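13/03/2021

My shoulders are killing me and I've got the heating pad on the left one while I write this, so if the handwriting goes downhill, blame the pad, it keeps sliding down the chair.

Cables again today. I was hoping we were done with cables! I went in thinking it would be cups, because cups were on the board, but somebody had wiped the board and written CORDS AND CHARGERS in green marker, and that was that. I don't mind it as much as the others seem to. Cups are boring after the first hour. Cords at least fight back a little.

I had Rito until lunch and Mamar after. Rito is the one with the good handles, the ones where the squeeze matches what your own fingers are doing, and Mamar is the one where you have to squeeze a bit earlier than you think you do. It takes me twenty minutes every single time to switch my head over. I wish they would put me on one and leave me there, but the whole point (according to the sheet) is that we all rotate so the robot doesn't learn one person's bad habits. I have plenty of bad habits. I scoop. I come in low and sort of scoop toward myself like I'm getting the last of the oatmeal, and the sheet says to come from above whenever you can. I did better this morning. By the afternoon I was scooping again.

The thing I keep trying to explain on the phone to my sister, and I never manage it, is that you aren't programming anything. I couldn't program a microwave. You just hold the handles and do the job through the arms, slowly and neatly, over and over, and it all gets saved, and then the people upstairs feed it to whatever they feed it to. It's like teaching a kid to tie shoes with your hands over their hands. She said so you're a puppeteer, and I said kind of, and she said do you get puppeteer pay, and that was the end of that conversation.

We're supposed to get to 400 good ones for this task before they'll move the table on to something else. I looked at the counter when I left and it said 205, so a bit past halfway, and that's with everybody's put together. A good one means you picked it up clean and set it down where it goes and didn't drop it or drag it, and you didn't stop in the middle to think. That last part is what gets me. I stop and think all the time! If you pause too long with the arm in the air you're supposed to throw that one out and start over, because otherwise it learns to hang there. I threw out so many before lunch that I stopped looking at the counter completely and just listened to my music.

The chargers themselves are fine. You get one finger on each side and close, easy. The trouble is the cord that's attached, because it comes along whether you asked it to or not, and it brings its neighbors. I picked up one white charger and got the other one's cord too, twice, and both times I only noticed when it was already up in the air. What I started doing in the afternoon is going for the loop first and easing it off to the side before I touch the block. It's slower but I threw out a lot fewer that way. I wrote it on a sticky note and left it on the monitor for the evening people. We'll see if it's still there tomorrow or in the trash with my last one.

The other thing I wanted to put down, so I remember to bring it up, is the view. When you work from the wrist view you lose all sense of how high you are over the table. Everything looks close. I came down too far a couple of times and felt the bump through the handles, and my heart just about stopped, though the tech didn't even look up. I asked whether we could tip the big screen so I could check from the side without twisting my neck, and I got told to put in a ticket. So I put in a ticket. My last ticket was in September and it was for a chair.

Lunch was Denditz again, the soup place by the bus stop. They've changed the bread and I'm not happy about it. It's got seeds all over it now. I ate outside on the wall with my coat on and nearly fell asleep with the spoon in my hand, that's how tired your arms get from doing almost nothing. I used to haul boxes for a living and never ached like this. I think it's the holding still — you tense up everything from the neck down trying to make one small thing go smoothly, and you don't notice until you let go.

Printed a couple of the wrist views off for this book, before the ink ran out in the stripes again.
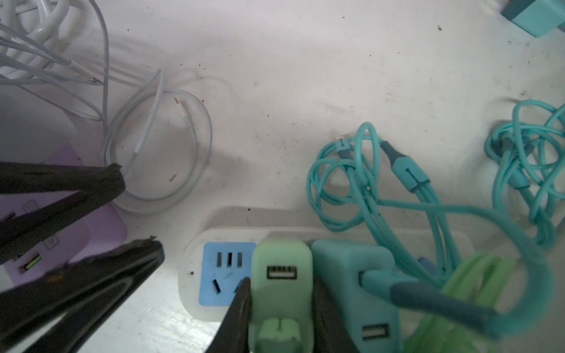
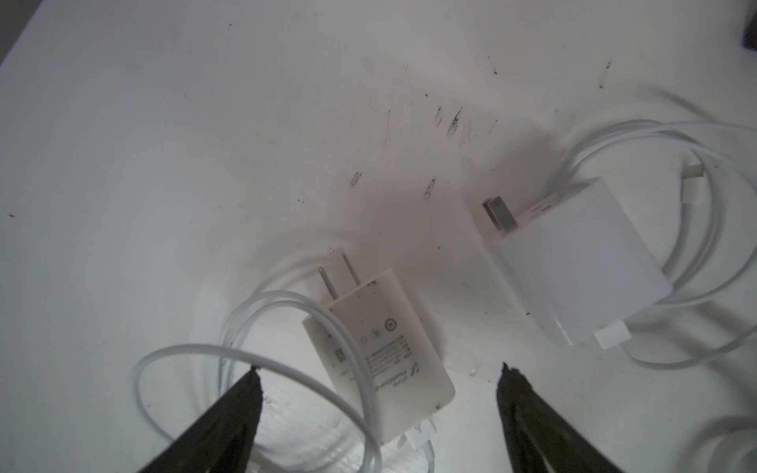
Cord day, as seen from the wrist. Power strips in the top one, the two white chargers in the bottom one.

Tomorrow I'm on Sandu, the old one, with the squeak in the left handle. I'm going to bring my own cushion and the good gloves, and I need to remember to move the dentist. Also out of cat litter. Also call my sister back and let her have the puppeteer thing, I was short with her.

Bed. The pad just clicked itself off.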